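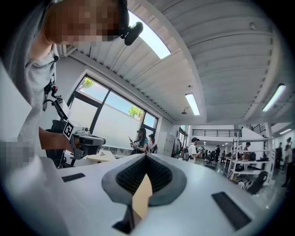

Madberg, 2021-12-22

Budget season again, and since I'm the one who ends up holding the spreadsheet, I get to write this bit of the newsletter too. Lucky me! (Lucky you, it's short.)

The big item for next year is grippers. We're working with hand-held ones right now, with the square markers on the side and the head-mounted camera to go with them, and every week someone asks me whether they can have another set. Fair question. I've been pricing them properly and a full set, meaning two grippers, the head unit, cables and a spare mount, lands at $3000 from Voltari. Mava quoted us less on paper, but their price leaves out the head unit and the chargers, and once I put those back in we were looking at pretty much the same number with a longer wait.

So I've put in for 2 more sets. They'd arrive in February if the order goes out before the holidays, and I'm pushing hard for that.

What always catches me out is the small stuff. Pads, mesh, batteries, memory cards, the cables that run down your chest and snag on the backs of chairs. I went through this year's receipts last weekend with a large pot of coffee and we spent $923 on bits like that, nearly all of it in orders too tiny to get a discount. Next year I'm making it a proper line in the budget with one order per quarter. Please tell me what you're low on BEFORE it's gone, there's a sheet taped to the lockers.

Now the arm. Yes, I know, everyone wants the arm. Au has a nice one and I've had the brochure open on my desk for weeks, but the purchase price is only the start of it. We'd need a stand, a safety mat, a service plan and somebody with the time to look after it, and I don't think we have the floor space sorted yet either. My plan is to rent one for a short stretch in the second half of the year and see how much use it really gets. If it's busy every day, I'll happily write the request to buy.

One more thing, shelving. I've set aside $300 for another white metal unit, so the boxes have somewhere to go besides the tabletops by the window. If you've got strong feelings about bins with lids versus bins without, come find me (I'm a lids person, but I can be talked out of it).

Requests for anything else need to reach me by the end of the first week back. A link and a price is plenty!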